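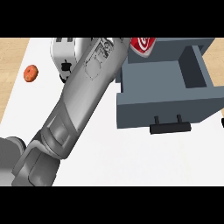
Kitchen bench in the simulator, first full run

September 19, 2020

Scene loads without errors now. Arm, toaster, drawer cabinet, fruit and the red can all sit on the table and stay there, which they didn't do last week. Notes below so that whoever has the workshop machine next doesn't undo it.

Where the build stands

The real arm is still in pieces on the back bench waiting for the wrist bearings from Chowdary. Until they turn up I'm doing everything in simulation, on the Pronine scene files, with the arm model loaded on top. The plan is the same as in March: get the drawer task working on screen, then copy the layout on the real table with our own cabinet and whatever toaster we can find.

Settings for this run:

- 2000 physics steps per attempt, no early stop
- fixed camera, same pose every time
- arm starts folded low, then reaches out over the table
- toaster and fruit are there to be left alone, drawer is the target

Black bars top and bottom of the saved stills are the padding. The policy code in Folia wants a square picture and the camera gives a wide one, so the script pads it. Leave it as it is. I tried stretching the picture to fill the square and the bar handle came out too tall, and all the grasp points moved with it.

Camera position

Not happy with it. With the arm stretched up the table, the forearm crosses in front of the toaster and covers the right half of it, and the end of the arm goes out of the top of the picture altogether. So there is no view of the fingers in that pose. The handle is clear, at least, and it's the part that matters for the drawer.

Two ways to go:

1. Lift the camera and tip it back a little. Gets more of the far side of the table, loses some of the front.
2. Leave it and add a second one on the wrist. More work, and the real arm would need a bracket and another cable.

I'd go with 1 first. If the wrist is still out of view at full reach, then 2.

Physics notes

The cabinet used to creep backwards whenever the drawer was pulled. Fixed by pinning the body to the table and leaving only the drawer free to slide. That's cheating slightly, as the real cabinet will not be screwed down, but we can put a clamp on it.

The fruit rolled off in the old version. Raised the rolling friction until it stopped. It's now on its own over to the left of the toaster, well clear of the arm, and I've left it there.

The toaster lever is only a shape for now. It has no joint behind it. If anybody wants a toaster task they will have to split the mesh and add a slider.

Contact on the handle is still soft. The fingers sink in before they grip. Halving the time step helped but the run got slow enough that I went for a cup of tea during it - went back to the old value and stiffened the contact instead. Better, not cured.

Log

The first batch stopped at attempt 517 with a memory error. The renderer was keeping every still it made. Now it writes them to disk and clears them. Second batch ran to 2269 and I stopped it by hand as the disk was filling up. Haven't sorted the good attempts from the bad ones yet, so no success rate to report.

The Drasus motor driver config in the shared folder is for the real arm only. Don't load it with the simulated one. The joint limits are in different units and the elbow goes straight through the table.

To do

- move camera, save new pose in the scene file
- check the shadows under the cabinet against the lamp over the real bench
- sort the second batch
- measure the handle on our cabinet, including the gap behind the bar
- chase the bearings
- bigger disk, or save every tenth still

Comments (3)

benchdog
Have you tried pulling the camera back as well as up? On my set-up tipping it alone only gave me more floor.

tin_lathe
We had the same sinking fingers. Ours got a lot better when we swapped the handle mesh for plain boxes, one for the bar and one for each post. The fine mesh was giving the solver too many contact points.

southshed
Is the cabinet model shared anywhere? Would like to try the drawer with my two-joint arm, though I doubt it will reach.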